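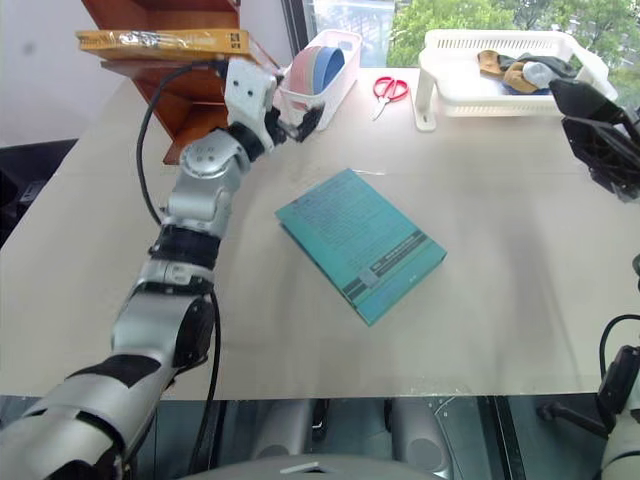 By Ingvar Vídalín
Dec 17, 2023

The case against the lidded storage box is mostly a case about access time. A lid adds two operations to every retrieval and two to every return, and the returns are where household systems fail. People will open a box to get a thing they need. They will not reliably open it again to put the thing back.

Open baskets have the opposite fault: dust gets in and the contents show. I consider both acceptable for anything used daily. Two dishes set on edge in a small white basket can be identified by their rims, one pink and one blue, and either can be lifted without disturbing the other. Laid flat, the lower dish is always the second choice.

Cloth is the harder problem. A slotted tray lets air through, and that is the correct property for a dishcloth. It does nothing for order. Brown, dark gray and pale gray pieces bunch toward one end and the bottom layer goes out of use. Folding helps for a day. A narrower tray would help permanently, and I have been slow to buy one.

Scissors should have no container at all. Mine spent September in a drawer insert from Fustari, 300 mm long, and I bought a second pair that month. A fixed spot on the table, with red handles against a pale surface, is sufficient labeling.

The remaining lids in my house are on flour, rice and paint.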